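The Sheehan House

The listing said the house on Groncombe Road had been built in 1924 and that everything in it would be sold by Wednesday. I went on the last morning, when the good furniture was gone and there were pale squares on the walls where the pictures had hung.

I had not come to buy anything. I had come because I cleaned that house for six years, in high school and a little after, and I wanted to see the kitchen again.

Mrs. Sheehan died in the spring. Her daughter had flown in to deal with things and she did not know me. She was sitting on the back steps with a roll of price stickers and a phone. She told me the kitchen was mostly done, but there were glasses still to sort if I wanted glasses.

"They're not crystal," she said. "They're just plastic or something. I don't know where she got them."

I knew where she got them. They came from Vukex, the discount store that used to be out past the highway, and they came one or two at a time. Mrs. Sheehan would not buy a set. If you bought a set, she said, you were sorry every time one broke. If you bought odd ones, you only had to be sorry about that one. So there was always a different color at each place at the table, and the grandchildren fought over them.

I told the daughter I could sort them for her, if it would help. She looked at me for a second and said that would be great. She didn't ask why.

The counter was the same one. Mrs. Sheehan had it put in the year I started, and she worried over the marble pattern for months before she picked it. The old counter had been brown. She paid the man from Jisodwood in cash, in an envelope, and she told me the amount, $1282, as if I might want to argue with her about it. For the first week she would not let anyone set a hot pan down anywhere near it. Then she forgot and did it herself, and after that it was only a counter.

I found a tray in the cupboard over the refrigerator and took the glasses down, and I put them where I could see them.

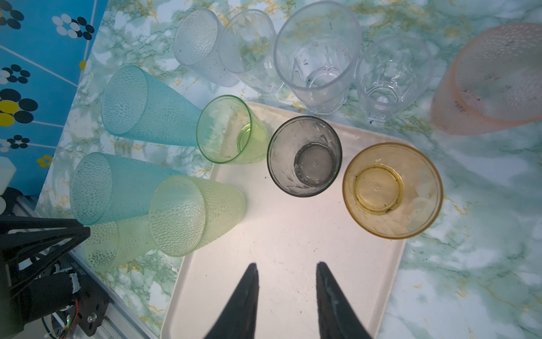 4 min read

The green one had been the favorite. I put it on the tray first. The gray one belonged to nobody in particular, so it usually came to me when I stopped for water. I put that on the tray too, and then the amber one, which was Mrs. Sheehan's. She drank iced tea out of it in the afternoons and left it by the sink with the lemon still in it.

The rest I left as they had come out of the cupboard, some up and some over on their sides.

I ran the tap until it stopped sputtering. There was no dish soap, so I used hand soap from the bathroom, and I went slowly. I did the clear ones first. The big tumbler had specks inside and I had to get my fingers down in it. When I was sixteen I broke a glass in that sink, a red one, and I hid the pieces in my coat and threw them out at the bus stop. Mrs. Sheehan never mentioned it. The next Saturday there was a blue one in its place.

The daughter came in while I was drying. She leaned in the doorway and watched.

"Did you know my mother?" she asked.

"I worked for her," I said. "On Saturdays."

She nodded. She said her mother had written about a girl who came on Saturdays. She said there were 36 letters in a shoebox and she had only gotten through the first few.

"She wrote that you were careful," she said.

I didn't know what to do with that, so I dried the glass I was holding, and then I dried it again.

She asked how much she should put on them. I said I would charge a quarter apiece, and that they might go faster if people could mix the colors. She peeled off the stickers and began putting them on the bottoms. When she got to the gray one she stopped and handed it to me without a sticker.

"What about this?" I said, and held up the amber one.

She took it from me and turned it around in the light from the window. Then she wrapped it in a dish towel and put it in her purse.

We did the others together. A truck was coming at noon for the refrigerator, and she had to go out and move her car.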